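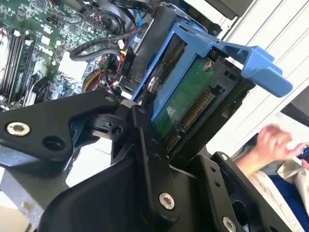 3.2 Demonstrations by remote control

Demonstrations were recorded at the Loninden workshop with the Kanby controller, a hand-held unit whose movements are copied by the arm. Two operators took turns, and 197 demonstrations were kept. Figure 4 shows the gripper with a hard drive in its light-blue caddy at the drive cage of an open desktop computer.

Cables near the cage were harder to teach than the drive itself. Operators slowed down there, and the recordings are longer as a result. Figure 5 shows the fingertips close to a cable bundle, with a blue SATA cable beside the drive cage.

Figure 5. Gripper reaching into the chassis near the cables. 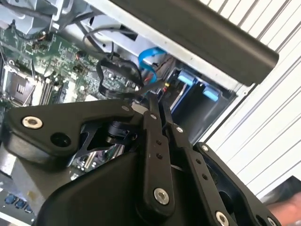
3.3 Training data

The recordings were cut into 3448 short segments with the Ondis tool. Segments in which the arm stood still for more than 7 seconds were left out.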